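ok thread on skid steer bucket edges bc I keep getting the same DM. Poly vs steel vs rubber, what we run, what I'd buy again. Long one, sorry, typing this between loads

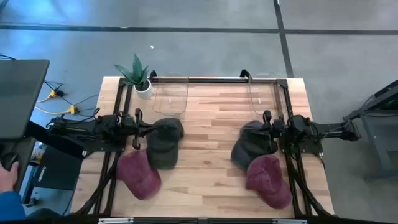
Caps on the table, four of them.

1/ Background for new people. Small outfit, gravel lots, two condo complexes, a church, one very fussy dentist office with stamped concrete. Two skid steers. Summer is grading and cleanup, winter is snow. Same buckets all year unless I get smart and swap them, and I usually don't

2/ The question is always "what cutting edge lasts longest." Wrong place to start imo. What are you scraping? Gravel all day - steel. Pavers, stamped, epoxy floors - something softer or you'll be writing checks

3/ I wrote a check. January, dentist office, bare steel edge, one raised joint I didn't see. Gouge as long as my arm. Insurance wouldn't touch it under the deductible. That's how I got into poly edges

4/ First set was from Fument. Bolt-on, reversible, one inch thick. Came predrilled but the holes were off from our bucket so we slotted two of them. Not hard with a step bit. Go slow or the plastic melts and grabs, ask my wrist

5/ Fument set did the whole back half of that winter. Flipped it once. Wear was even except the left corner, which is me, I turn left too hard coming out of the church lot

6/ Second set, Uvlow. Thicker, cheaper, and I did not love it. Bolt heads sat proud. Had to countersink every one deeper ourselves and then I was nervous about how much meat was left behind the washer. Held up ok but check them every shift

7/ Rubber. People swear by it for pavers. Mine chattered. Like a loud, tooth rattling chatter on cold asphalt, and it left a film of slush behind that froze overnight. Might be great on a wider pusher with some weight. On a light bucket, nope

8/ Steel is still on machine number 2. It's the gravel machine. Don't overthink it

9/ PRICE since somebody will ask. Paid 600 for the good poly set, with hardware. Local yard wanted more for a plain bar of it, no holes. Shop around, freight is the killer on anything longer than your truck bed

10/ Hardware matters more then you think. Grade 8 plow bolts, new lock nuts every time, big square washers or a full backing strip on the back side. Plastic creeps under a bolt head. You torque it, next morning it's loose. Thats normal. Re-torque after the first 30 minutes of work and again the next day

11/ Backing strip - do it. Quarter inch flat bar, full width, same hole pattern. Without one the poly waves between bolts and you get a wavy cut on the floor. Looks like a washboard. Took me way too long to figure out what was causing it

12/ Leave room for heat. Poly grows in the sun a lot more than steel does. Ours was snug end to end in the cold and then bowed in the middle on the first hot week. Slot the outer holes, keep the center ones round

13/ Side cutters: leave them off with poly, they hang down past the edge once it wears and then you're scratching with steel again. Guess how I know. (not the dentist this time)

14/ Someone asked about lining the inside of the bucket too. Yes, we did one with sheet from Wattimena. Wet clay and mulch slide out way better. Sticky snow too. Countersunk screws, start from the center, work out

15/ Seal the top lip of the liner!! Or fold it over, or cap it with angle. Otherwise fines pack in behind it and push it off the steel. Pulled ours after a season and there was a full pail of sand back there

16/ And no torch anywhere near it. A guy at the yard tried to heat a bent bucket ear with the liner still in. Smelled like a candle fire for a week

17/ Hours. I don't have a clean number. Meter on machine 1 says almost 3000 now but it wasn't on poly for most of that, so don't quote me. Poly wears slower than I expected on smooth concrete and stupid fast on broken asphalt. Chunks get ripped right out at potholes

18/ Edge height: I change it when the bolts are a finger width off the ground. Some people go lower. Then a bolt head drags and you've got a rust line across somebody's driveway

19/ Float, don't push down. Down pressure with a soft edge just eats it. Bucket flat, float on, let the weight do it. If it's riding up over packed snow you want a steel edge or salt, not more pressure

20/ Question from the replies on quick swap edges. Tried the Lonness clamp style on a demo day. Neat, off and on in a few mins with a pry bar. Clamps stick out in front tho and I'd be worried about curbs. Wouldn't mind a longer look at it

21/ What I'd buy today: one poly set, reversible, with a backing strip, for the nice pavement. Steel for everything else. Skip rubber unless you have a pusher. Spend what you saved on bolts

22/ It's May 2021 so yes I know nobody is thinking about snow. Order now anyway. Last fall everything was backordered and I ran a worn out edge way longer then I should of

23/ Drawing of the slotted hole pattern - still looking for it, I think it's in the other truck. Will add it under this if I find it

24/ Found it. It's in pencil and got rained on. Outer holes slotted sideways a half inch, next pair a quarter, center round. That's all that was on it plus a phone number for a tire guy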